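Comunidad de Ayuda Zerkstead
Robótica educativa y automatización > Demostración por teleoperación

Pregunta: Demostraciones de apilado poco uniformes con mando remoto

Publicada el 8 de febrero de 2025

En el laboratorio de nuestro centro se graban demostraciones por control remoto con un brazo Ernora y el software Nitska. La tarea consiste en tomar un cubo verde azulado y llevarlo junto a un bloque amarillo para apilarlos. Disponemos de 40 episodios grabados por dos operadores, pero la política entrenada cierra la pinza antes de tiempo y desplaza el cubo.

Se adjunta una vista de la cámara de muñeca. El cubo se encuentra entre los dos dedos y el bloque amarillo queda detrás. La imagen resulta algo borrosa y desconocemos si ello influye en el resultado.
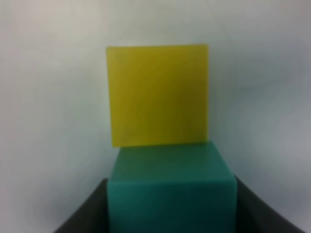

Respuesta 1 (aceptada)

Conviene revisar en primer lugar la coherencia entre operadores. Si uno cierra la pinza durante el descenso y el otro espera a detenerse, el modelo aprende una mezcla de ambos comportamientos. Se recomienda acordar por escrito la secuencia - aproximación, pausa breve, cierre, elevación - y repetir la grabación completa hasta alcanzar 80 episodios, variando la posición inicial del cubo.

En cuanto a la imagen, el cubo tapa parte del borde inferior del bloque amarillo. Para la colocación sería aconsejable añadir una cámara fija lateral. La falta de nitidez es moderada y los colores se distinguen bien del fondo claro; compruebe, no obstante, el enfoque del objetivo.

Respuesta 2

En nuestro caso el problema era el retardo del mando. Con la versión de Galindo que utilizábamos, la orden de cierre se registraba 21 fotogramas antes que la imagen correspondiente. Verifique las marcas de tiempo antes de volver a grabar.

Respuesta 3

Más datos. Nosotros llegamos a 1.112 episodios y dejó de fallar.

¿Le ha resultado útil esta página? Sí / No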